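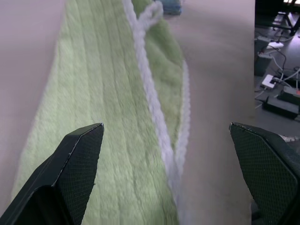
Thank you all for coming, and thank you, Doina, for the kind words. I'm going to talk for 15 minutes about folding towels, which my sister thinks is hilarious, so let's get that out of the way.

(Pause. Pass the sample towels down both rows now.)

When I started at the Brudari guest house we had 800 towels and one long shelf, and every one of us folded the way our mothers did. Mine did thirds. Asnakech's did halves and then halves again, and oh, we had words over it! The stacks leaned, and by the weekend somebody was always refolding the lot.

So start with the edge. A towel with a thick border wants to be folded by its border, because that's where the bulk is. Lay it flat, smooth the pile one way with your palm, then bring the border over and let it sit beside the one underneath. If you stack border right on top of border all the way up, you get a fat side and a thin side, and there goes your stack.

(Do it slowly here. Ask if the back can see.)

Next, the loop. People tuck it in. I used to tuck it in too — it looks neater for a minute — but then whoever hangs the towel has to shake the whole thing open to find it. Leave it out at the corner.

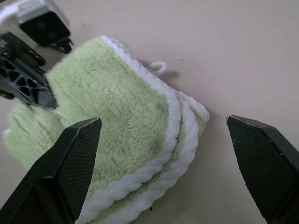 Light green towel, white border, with the hanging loop left out at the top.

Look near the middle, too, a little to the right, where there's a small grayish-blue smudge on the green. Fold time is when you catch marks like that, so fold under a good light and keep a basket by your elbow for anything that needs a second look. Microfiber gets no fabric softener from me, by the way, and I'll happily argue about it over coffee.

(If short on time, skip the shelf story and go to questions.)

The shelf story: Haris turned all our stacks so the folded side faced out, on his own, one evening in May. I have never gone back.

Questions, and then there's cake.

Comments (3)

Fatos Perić
I missed the part about bath sheets. Same fold, or do you go to 4 layers?

Vanderleia Honorato
Same fold for me, Fatos, just one more turn at the end if the shelf is shallow.

Asnakech Alemneh
Halves and halves again. I stand by it.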